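Girnorska Board Oil, three months in
Review by Selma Georgiev

I bought the 300 ml bottle in October after my cutting boards started to look gray and feel rough. I had been using plain mineral oil from the drugstore. It works, but it was gone from the surface after a few washes.

The Girnorska oil has some wax in it, so it goes on thicker. I wipe it on with an old T-shirt in the evening, leave it overnight and buff off what's left in the morning. The first coat soaked in fast. The second took longer and left a soft shine.
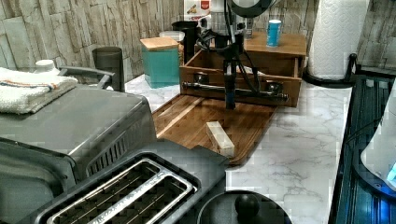 Water still beads on the board I use most, and I wash that one every day. Onion smell rinses off more easily than before. It doesn't do anything for deep knife marks. You have to sand those out first.

The cap is poor. Mine leaked in the drawer and I now keep the bottle in a jar. At 17 dollars it also costs more than the Corari oil, which I used last year and found too thin.

I'd buy it again for boards and wooden spoons. I wouldn't pay for it to do a whole countertop.

Four stars out of five.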